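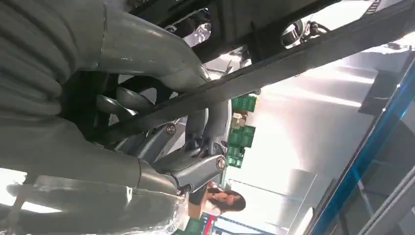 Work content is the set of tasks a person performs in a shift, together with the decisions attached to each task. When part of a line is automated, work content changes even where head count does not, and this unit deals with that change. The case is the packing hall at Mosirlow, where crates are filled from small cartons and moved on to dispatch. Automation studies tend to treat the handling device and the operator as separate topics, with separate drawings. On the floor they share one space. The bolted silver linkage of the gripper, the green plastic crates with a small cardboard box between them, and a woman a short distance beyond all fall within a single line of sight, and a job analysis has to cover that whole space.

Unit 4. Task reallocation in mixed cells
Course notes, C. Parri. Revised December 30, 2021

4.1 Before and after

Before the change, one packer at Mosirlow performed 15 separate task elements per crate. An element is the smallest piece of work with a clear start and end point: reach for carton, check label, place carton, and so on. After the change, 12 elements remained with a person, but they were not 12 of the original 15. Several lifting and placing elements went to the cell. New elements came in: clear a stopped cell, confirm a restart, inspect a gripped carton for crushing, record the reason for a stop.

Students often subtract one list from the other and report a saving of three elements. This is an error. The two lists must be compared line by line, and each element marked as kept, removed, changed or new. Table 4.1 in the printed pack gives the full comparison.

4.2 Monitoring load

Placing a carton is paced by the packer. Watching a cell is paced by the cell. A packer who is ahead can slow down for a minute; an operator who is monitoring cannot bank attention in the same way. In the July interviews, operators rated the new job as lighter on the back and shoulders and heavier on concentration. Both ratings should be reported. A mean of the two has no use.

Stop events are the main source of load. One shift log from the case shows 43 stops, most of them cleared by the operator without calling maintenance. The log gives the duration of each stop but not what the operator had been doing when it began. If the operator was in the middle of a label check, that check was interrupted and had to be started again. Interrupted work is therefore missing from the log and has to be recorded by direct observation.

4.3 Floor space and right of way

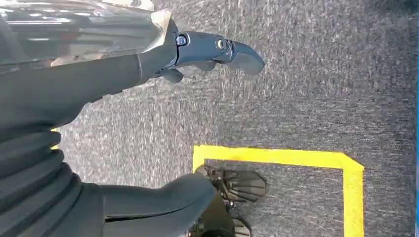

Right of way is the rule that states who may occupy a given area, and when. In an older hall it is mostly custom – people know which side of the bench to pass on. In a mixed cell it has to be written down, and the written rule must answer the following:

Who may enter the handling area while the cell is running.
Who may enter while it is stopped, and on what signal.
Who gives permission to restart.
Where material waits when the area is occupied.

The third question causes most of the disputes. At Mosirlow the first version of the rule gave restart permission to the shift lead only. Operators then waited for the lead to walk over, and short stops became long ones. The second version gave permission to the trained operator at the cell. This moved a decision downward, and with it a responsibility that the pay grade did not yet reflect. The grade was reviewed later under the Stumell agreement (see reading 2).

4.4 Skill and training

Training for the new role took 57 hours per person, split between the floor and the classroom. Two points for analysis:

a) Fault recognition is learned mostly by exposure. Operators on quiet shifts see fewer faults and take longer to become confident.
b) Manual packing skill declines when it is not used. The plant still needs it when the cell is down – a rotation plan should keep it current.

Reading for this unit
1. Trevor case file, sections on shift rotation
2. Stumell agreement, grading annex
3. Mekow line study, interview method only

Exercise
Choose a job you know well. List its elements, mark which could be handed to a machine, then write the list of new elements that would result. Bring both lists to the next session.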